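Community Kitchen Evenings > Talks > Speaker notes

Posted December – notes by Triin Adomaitis

We use cookies to remember your settings. Accept / Manage

SMALL PLATES, SMALL SINK
Notes for the Tuesday talk, 63 people signed up, room at Gakislow. Evaristo has the clicker.

Start before everyone is sitting. Don't wait for the coffee line.

Hello, thanks, name. Say where bathrooms are. Phones off or at least quiet.

Opening bit – my aunt's kitchen. One window, one sink, a drawer that only opened if you kicked the one under it. She fed whoever walked in. Never owned a matching set of anything. Washed as she went, always, plate in one hand and still talking. Slow down here, people like the aunt.

So the talk. Two halves. First half, plates and what goes on them when you're eating small. Second half, getting those same plates clean without filling the counter. 4 minutes for questions at the end of each half, not more, Evaristo please wave at me.

FIRST HALF

Ask the room: who here owns more than one size of plate? Hands. Who uses the smaller ones? Fewer hands, I bet.

Point one. Snack plate is a real plate. Leftovers, bits from the deli, one sausage you didn't finish last night. Put it on something with a rim. Don't eat out of the container over the sink (I do this. admit it).

Point two. Rim matters more than color. Flat plates let sauce run. Anything oily or glazed wants a dip in the middle. Show the slide.

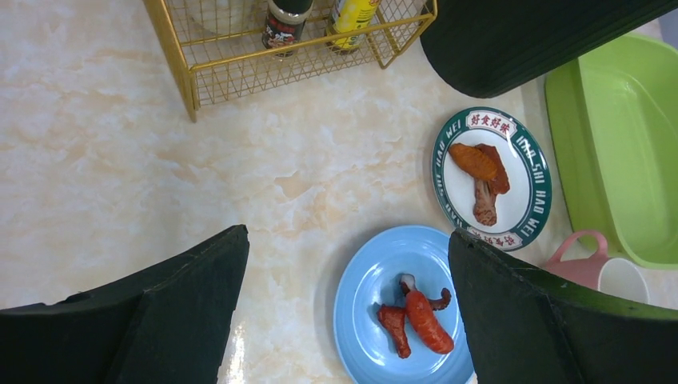 Slide 3. Sausage and two other bites on the light blue plate, green-rimmed plate beside it.

Talk over the slide, don't read it. Things to say –

- Three pieces, that's the serving. Looks like a little thing, is plenty with rice and something green.
- Plate with a well. Shiny food sits in the low part, your sleeve stays clean.
- Leave space between the pieces and the rim if you're carrying it to another room.
- Green-rimmed one has the writing going around, hao shi hao wei. Read it out loud, get it right this time. Good food good flavor, more or less. Ask if anyone in the room says it better than me, somebody will.
- Mixed plates on one counter is fine. I like it better then a set. Plain middle, busy edge – the food still shows up.

If someone asks what the curly piece is: squid or octopus, my guess, and move on. Do not get into the octopus story, it eats ten minutes.

Point three. Where the plate waits. Counter, near the edge you serve from, not the edge the kids run past. At our place on Ní Mhurchú we lost two plates in one week to a backpack. Same backpack.

Point four, quick. Pale counters. Lots of you have the marble look now. Sausage grease on pale stone or pale anything – wipe it the same evening. Soft cloth, dish soap, plain water. Check what your counter is made of before trying lemon or vinegar. Real marble hates both. Say that twice.

Questions, 4 min. Evaristo waves.

Drink water!!

SECOND HALF

Set up: people think a small kitchen needs a bigger sink. What I'd get first is a basin. Plastic, round rim, big enough for a plate to lie flat. Mine was cheap and I've moved house with it. Packed towels in it.

Why a basin –

You can put it anywhere. Counter, table, back step in summer.
Less water than filling the whole sink.
Softer on the cups than steel. Handles survive longer.
You can carry dirty things out of the way in it when someone rings the bell. Best use if you ask me. (pause, laugh, maybe)

Next slide.

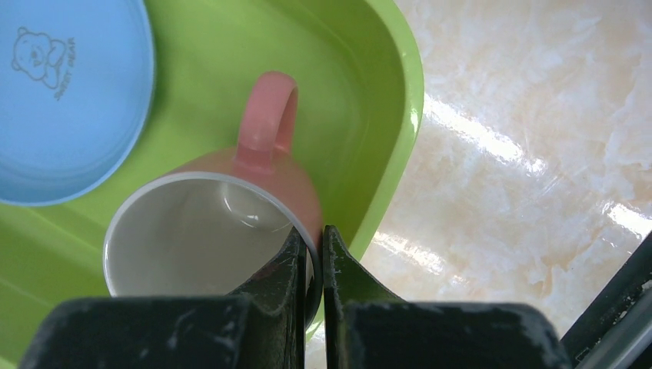

Slide 7. Green basin on the counter, Baby Bear plate and a pink mug inside.

Say –

- One plate, one mug. That's a load. You don't have to wait for a pile.
- Mug goes on its side. Standing straight up it holds on to old coffee and you forget to tip it out.
- Handle up where you can get hold of it. Picking up a soapy mug by the lip is how I chipped the good one.
- Plate lies off to the side, mug in the middle. Don't stack a ceramic cup on top of plastic, it rolls off.
- Printed plates, like the bear. Soft sponge only. The green scratchy side takes the picture off, and then you have a crying child. Ask me how I know. Kids' plates get washed more than anything else in the house so they wear first.
- Pink outside, white inside mugs: tea rings show. Baking soda and a damp finger, thirty seconds, rinse.

Order of washing. Write this on the board if there is a board, Gakislow said there would be one:

glasses and mugs
then plates with no grease
then the sausage plate
then pans, new water

People always want to argue about soaking. My line – soak the greasy one for as long as it takes to dry the rest. Longer then that and it's just storage. Knives never go in the basin at all, you can't see them under the suds. Look serious for this one. Evaristo has the scar and he said I can mention it.

Drying. Rack if you've got room, a folded towel if not. Plates leaning, not flat. Mugs upside down with one edge up on the fold so air gets in. The basin dries too!! Tip it on its side. Mine went slimy under the rim one summer and I blamed the drain for a week.

Shiny countertops and puddles. Put a towel under the basin, otherwise it skates when you pull it towards you. Wet counter near the toaster, no thank you.

Handout – the one page from Zudatard, washing order on the front, stain list on the back. Printed 1,000 of them by mistake so everybody take some for the neighbors please. Plumance lent the folding tables, thank them by name, they were annoyed last time.

SKIP IF SHORT ON TIME
- the bit about labels on shelves
- dish towel rant
- rubber gloves, which size

Don't skip: lemon on marble, knives in the suds.

Last questions. Likely ones –

Is plastic OK in the dishwasher? Look underneath for the mark. No mark, wash by hand. Top rack if it does have one.

How often a new sponge? When it smells. Before it smells, if you can manage that.

What about people who live alone? Same thing, smaller basin. One plate and one mug after supper, radio on, finished before the news.

Close by asking them to leave the chairs, the building stacks them. Next talk is freezer drawers, Evaristo is doing it, sign up sheet by the door. Collect the markers – I lost 2 last time.

Get our talk notes by email. Enter your address to subscribe. You can unsubscribe at any time.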